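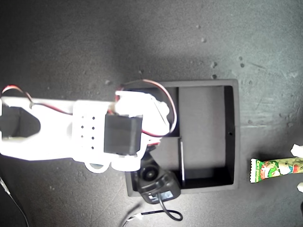 April, early morning

I woke up at 6 again because of the magpies. The kettle was still full from last night, so I made tea and opened the map of Viltevville on the kitchen table. Tomorrow I want to walk to the old quarry and come back by the river. From the car park it is 643 metres above the sea and at the lookout it is 660, so it is a small climb, but my knee does not read maps.

Yesterday I finished the curtains for the back room. The colour is a grey-green which the shop calls Kälin. I bought a little too much fabric and now I think about cushions. One side hangs lower than the other. I measured it twice before I cut, and I still do not understand my mistake. In the evening, with the lamp on, it does not bother me so much.

There was a letter from the choir. We will sing at Trederero in the spring programme, four songs, and one of them is in Welsh. I have difficulties enough with English vowels. I practised in the shower and then in the car, with the windows closed. The alto line goes down where I expect it to go up, and every time I follow the sopranos like a duckling.

I must also write here that my savings arrived at 2,000 dollars. It has taken me since the winter before last. I want to use it for the train across the country, with a real bed and a window, and I don't want to touch it for the washing machine, although the washing machine has other plans.

To buy: onions, brown thread, stamps, something for the knee.

It is light outside now and the neighbour's bins are already on the street. I have to bring out mine.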